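Recording two-handed tasks by hand: when should both hands be in use?
Posted in Teaching and Demonstration, 22nd June
Tags: demonstration, two-handed work, Pluker

Our department has been asked to prepare a set of demonstrations for a two-armed machine using the Pluker recording software. The operator wears a head camera and carries out the task with bare hands, and the recordings are later matched to the movements of the arms. The task concerns drinks bottles, which are to be picked up from a desk and set down again in a marked place.

We have completed 400 demonstrations. In most of them the operator lifts one bottle, puts it down and then lifts the other. The guidance from Zotar states that demonstrations should be "naturally two-handed" but does not define the term. I should be grateful for advice on whether the existing recordings may be kept, and whether the two bottles ought to be lifted at the same moment.

Vendula Machala

The existing recordings may be kept, provided that they are labelled as single-handed. They should not be mixed with two-handed ones under the same task name. When we did so at Drurnitz last October, the arms would begin with both hands and then leave one waiting in mid-air.

For the new recordings, I would recommend the following.

Both hands should start from rest and within view of the camera.
The operator should look at the bottles before reaching — the head leads and the hands follow.
Each hand should keep to its own side of the desk. Crossed arms are very difficult to reproduce.
Labels should face in different directions from one attempt to the next, so that the machine does not come to depend on a particular printed side.
Bottles should be gripped low and held upright, and kept clear of anything electrical.

The point at which both bottles are held is the one to check first when reviewing.

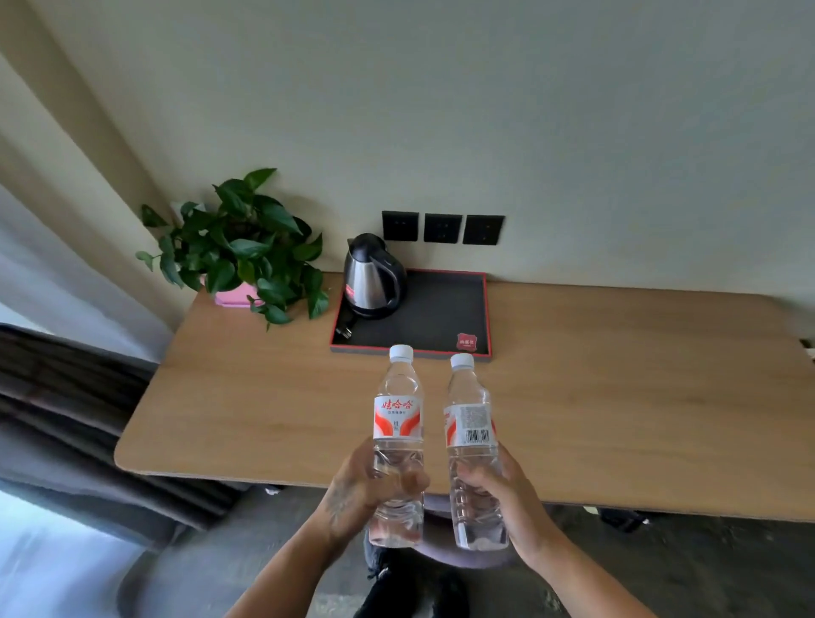 Alžběta Sýkora agrees with most of this but would not insist on the hands moving together. Her operators were told to lift at exactly the same moment, and the result was stiff and slow, with long pauses while each person checked the other hand. She now allows a short delay between left and right, and asks only that both bottles be held at once before either is put down. Of 56 recordings made under the earlier rule, 22 had to be repeated.

I accept that correction. A small delay does no harm.

dijkstra

just do more of them. we had 2000 before ours behaved and nobody labelled anything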